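# 一台Vostano小车在谷仓里等来了买家

**Ukutville，16/04/2018** 本地经典车拍卖上周末收槌，成交单里最让人挠头的不是那几台擦得能照镜子的敞篷车，而是一台后置引擎的Vostano两门小轿车。车不能开，左前轮瘪着，座椅里据卖家说住过至少两代老鼠，最后仍有人为它举了牌。

Vostano这个牌子，如今连不少老车迷也要想一想。厂子当年设在河边一座旧罐头厂里，前后只造过1387台车，其中大部分在出厂后的头几个冬天就烂穿了底板。官方宣传册称它为“全家人的小轿车”，车主们则普遍认为，这里的“全家人”指的是一对瘦夫妻，外加一个不爱说话的孩子。

引擎是风冷双缸，排量470毫升，最高时速厂方标的是72公里。这个数字当年就有争议，因为测速是在Tefera那条长坡上做的，方向朝下。上坡的成绩，宣传册没提。

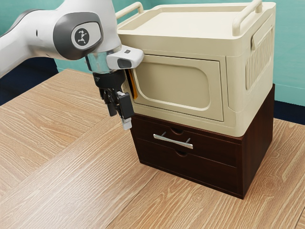 卖家Nesrin Kaplan是从叔叔手里接下这台车的，连同一座谷仓、两箱化油器零件和一摞没付清的修理账单。她说叔叔一辈子都在准备修车，工具买得很齐，书也订了，连工作服上都绣了字，就是没怎么打开过引擎盖。“他每年九月都说，等天凉快一点就动手。”她说，“天凉了，他又嫌冷。”

车况如实写在了拍卖目录里，写得相当克制：“外观原始，需要整理。”看过车的人会知道，“原始”说的是漆面，从出厂到现在没人碰过，也包括没人洗过。右侧车门要从里面开，可要进到里面，得先打开右侧车门，所以大家都走左边。后保险杠不在车上，在后座上，算随车附件。里程表停在一个很体面的低数字，拍卖行特别注明不作保证。

好消息也有几条。引擎和车架的号码对得上，这在Vostano里不算常见，当年厂里缺件时，常从隔壁工位的车上借，借了不一定还。前机盖上的镀铬字母还剩五个，少的两个在手套箱里找到了一个。备胎是原厂的，花纹几乎全新，只是橡胶硬得可以当凳子。

竞价从300欧元开始，场内安静了好一阵。先举手的是一位后来声称自己只是在赶苍蝇的先生，拍卖师没有采纳他的解释，好在很快有人接了过去。几个回合之后，槌子落在来自Irnell的退休钳工Tharun Bangera名下。按他的要求，拍卖行没有公布成交价。据他说，主要是怕家里人看报。
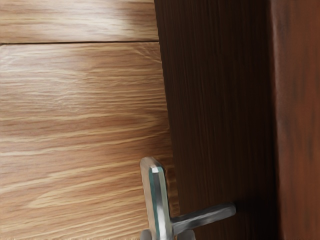 Bangera名下已经有一台Vostano，旅行版，同样不能开。他的计划是用两台拼一台，这也是全世界Vostano车主的共同计划，一般执行到第三台的时候会改成用四台拼一台。问他打算什么时候让车上路，他说变速箱先要拆开看看，拨叉是出了名的软，二挡和倒挡之间只隔着一点运气。他年轻时在坡道起步时吃过这个亏，后面停的是一辆送面包的货车。

零件是另一桩麻烦。两箱化油器零件里，能装到这台车上的据他估计只有小半箱，其余属于一款摩托车，那款摩托车他没有，但现在也开始考虑了。车窗胶条要找人照旧样重做，刹车分泵可以从一种农用拖车上改，尺寸差一点，车一圈就合适。至于底板，他用螺丝刀捅了一下，随后决定今天不再捅了。

拖车公司周日下午来接车。司机原本问要不要把手刹松开，看了一眼之后表示不必，手刹的拉索早就不在了。小车上板的时候掉下来一块轮拱，Bangera捡起来，用报纸包好，放在副驾驶座上带走。

拍卖会上其余成交都比较正常。一台六缸敞篷车以高于估价的价格卖给了电话买家，一台带雪橇架的旅行车流拍，车主当场表示松了口气，自己开回了家。会场外的二手零件摊则从早忙到晚，生意最好的是旧车牌和搪瓷油罐，买的人大多没有车。

下一场拍卖定在九月，图录还在征集当中。Kaplan说谷仓腾空之后，她在最里面的帆布底下又发现了一只前桥，型号不明，暂时没人认领。Bangera已经打过电话，问她量过轮距没有。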